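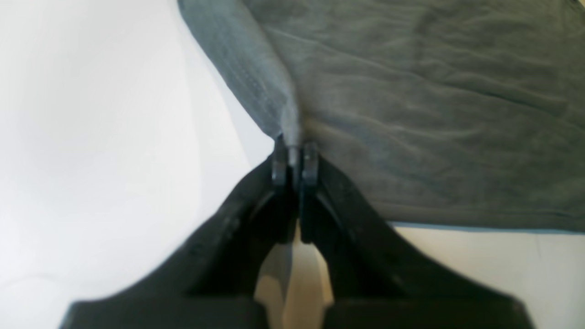 Le rétrécissement d'un tissu de coton au premier lavage tient à deux mécanismes distincts, que l'on confond souvent. Le premier est la relaxation : pendant le tissage, les fils de chaîne sont maintenus sous tension, et cette tension reste emprisonnée dans l'étoffe une fois le rouleau terminé. L'eau lubrifie les points de croisement, les fils reprennent leur ondulation naturelle et la pièce raccourcit. Le second est le gonflement de la fibre. Le coton absorbe l'eau, son diamètre augmente, et chaque fil doit parcourir un trajet plus long pour contourner ses voisins. Sa longueur n'augmentant pas d'autant, le tissu se resserre.

La chaleur seule intervient moins qu'on ne le dit. Elle accélère la pénétration de l'eau et facilite le glissement des fils. Le séchage en tambour ajoute une agitation mécanique qui achève la relaxation. Un coton lavé à froid puis séché à plat n'a donc pas rendu tout son retrait : il le rendra plus tard, par petites étapes, ce qui est le cas le plus gênant en couture.

J'ai repris le sujet à cause d'une jupe droite coupée en janvier dans une toile Plament que j'avais passée une seule fois à l'eau tiède. Après quatre lavages, l'ourlet était remonté de façon visible et la doublure dépassait. La doublure, en polyester, n'avait pas bougé. J'aurais dû m'y attendre.

Ma méthode actuelle est la suivante. Je découpe un carré d'essai dans le coupon, à distance de la lisière, dont la densité est différente. Je trace dessus deux repères dans le sens chaîne et deux dans le sens trame, au fil contrasté, jamais au feutre. Le carré est lavé avec le reste du linge, au programme prévu pour le vêtement fini, puis séché comme le sera le vêtement. Je mesure à plat, après une nuit de repos, sans repasser. Le fer étire le tissu et fausse la lecture de plusieurs millimètres.
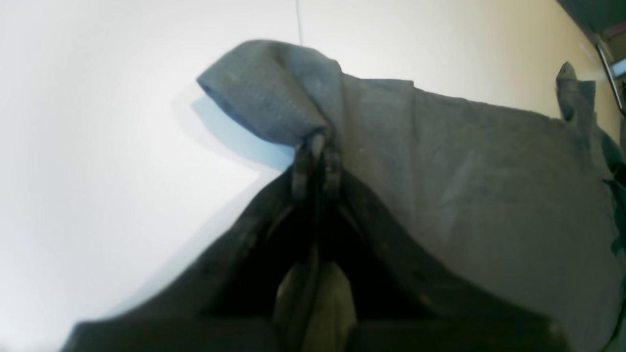 Le retrait se calcule en divisant la différence par la longueur initiale. Sur un métrage de 110 cm de large, un écart de 2 % en trame représente un peu plus de deux centimètres, ce qui suffit à faire sauter une pièce du plan de coupe. En chaîne, l'écart est presque toujours supérieur, puisque c'est la direction tendue sur le métier. Les armures serrées bougent moins que les armures lâches. Le sergé se comporte assez bien. La double gaze est imprévisible et je la lave trois fois par principe.

Les tissus dits sanforisés ont subi un retrait mécanique en usine, par compression humide contre un tapis élastique. Le traitement ne supprime pas le retrait résiduel, il le ramène à une valeur faible. Le vendeur donne parfois cette valeur, rarement le programme de lavage qui a servi à l'établir. La fiche de la popeline Havidon que j'utilise pour les chemises indique par exemple un chiffre unique, sans préciser le sens. Je l'ai vérifié sur deux coupons de teintes différentes : les résultats ne coïncident pas. La teinture foncée avait sans doute déjà fait une partie du travail, un bain long et chaud équivalant à plusieurs lavages.

L'essorage compte également. Ma machine propose 900 tours comme vitesse intermédiaire, et je m'y tiens pour les coupons. Au-delà, les plis s'impriment dans la toile et il faut de la vapeur pour les ôter. Avant lavage, je surfile les bords coupés au point zigzag large. Sans cela, une toile moyenne perd un bon centimètre d'effilochage de chaque côté et les fils libres forment un cordon qui entraîne le reste en biais.

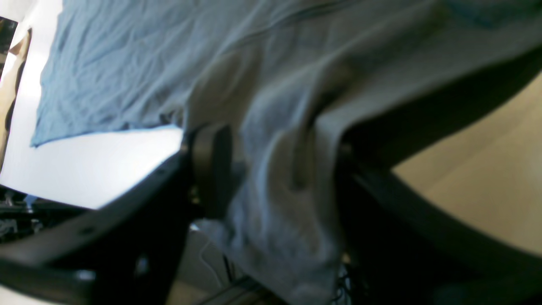

Reste la question du droit-fil après lavage. Un coupon qui a tourné en machine ressort souvent en parallélogramme. Je tire un fil de trame sur toute la largeur pour retrouver une ligne de référence, puis je redresse la pièce encore humide en tirant sur les deux angles courts. Si elle revient en biais une fois sèche, la déformation date de l'apprêt et il n'y a rien à faire, sauf couper en suivant les fils et accepter la perte. J'ai mis de côté 57 cm d'un coutil Amrani pour cette raison. Il servira à des fonds de poche.

Kenza Samir m'a fait remarquer, à la suite de mon billet sur les entoilages, que le thermocollant pose le même problème en sens inverse : si le support rétrécit après le collage, des cloques apparaissent. Elle trempe les siens dans l'eau tiède sans les agiter et les laisse égoutter sur une barre. J'ai essayé avec un Jillulier tissé. Pas de cloque après deux lavages, mais l'échantillon était petit et je n'ai pas encore monté de col complet avec.

Prochain relevé : un lin lavé et un métis, même protocole, avec une mesure après chacun des cinq premiers cycles.

Contact | © 2018, tous droits réservés | Retour en haut de page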